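Vanton Wildlife Photo Walks: Frequently Asked Questions

Where do the walks start?
At the gravel lot on Pronwood Road, by the Flundar Marsh trailhead. Please be there 20 minutes before sunrise.

How big are the groups?
Each guide takes 4 people. Private walks can be booked through the office.

What lens should I bring?
A 400mm lens is enough for most of the herons and ducks. Songbirds are harder to fill a picture with, so bring a teleconverter if you own one.

Can I use flash or play bird calls?
No. Both are against marsh rules, and you will be asked to leave the walk.

Do you go out in the rain?
Light rain, yes. We cancel for lightning or high wind and move you to another date at no charge.

Is there an indoor class?
Yes. The Rahman Room course runs on four evenings in February and covers exposure, white balance and sorting your files. A memory card with 1,000 shots on it is fine to bring.
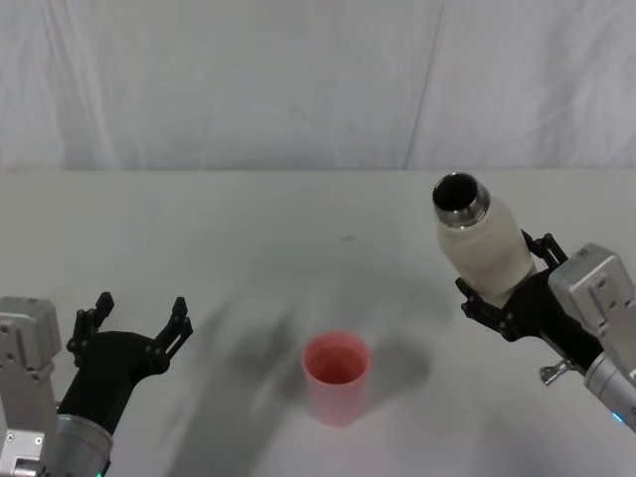 Can I sell the pictures I take?
Yes, they are yours. Commercial filming needs a separate permit from the marsh office.

Last updated December 16, 2023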